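Home | Trips and Visits | Notes | Contact

An open day at Stornulness, and a lot of talk about rules

I got to the Trunmont open day at Stornulness with wet shoes and no breakfast, so I was very glad of the scones. There were around 100 of us, and they split us into small groups and sent us round the building in turns. Mine went to the simulation room first, where Birgit Hagedorn was waiting with a big screen and (bless her) a heater.

Birgit looks after what they call the house rules for gripping. Every new pick gets rehearsed on the computer before a real arm is allowed to try it, and the one she'd brought up for us was a strawberry in a bowl. I'd expected something grander, but she kept us happily arguing over that bowl for most of an hour!

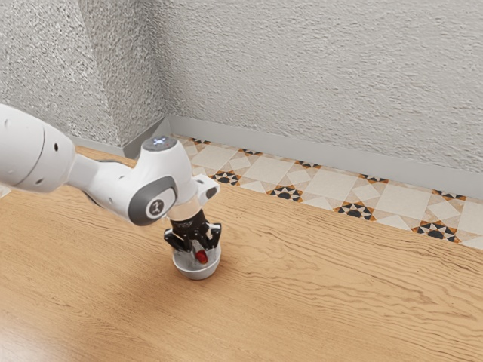
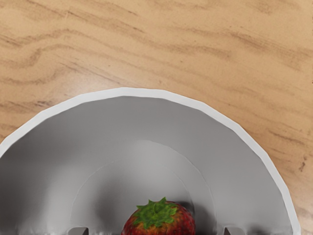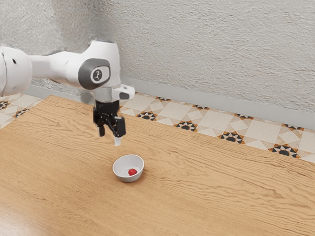 Simulated views of the bowl pick, with the strawberry seen from overhead in the second.

The rules themselves are sensible and very plainly written, and I scribbled down what I could. Check the finger opening before coming down over the bowl. Look at the job from more than one viewpoint, with at least one of them from straight above. Write down the failures as well as the good runs. A pick has to pass 100 rehearsals on the screen before anyone signs the sheet, and the sheet needs a second signature from somebody who didn't set the job up. A man from Brinkmann thought that was too many, and Birgit told him very kindly that he was welcome to read the 11 pages explaining the number.

We went on to the Galtik workshop after that, mostly to hear about fencing and stop buttons, and I'm afraid I missed a fair bit of it chatting at the back. They plan to run the day again in August, and I'll be bringing a thermos.

Posted November 2022
6 comments | Share this

Back to top | Contact | Copyright Trips and Visits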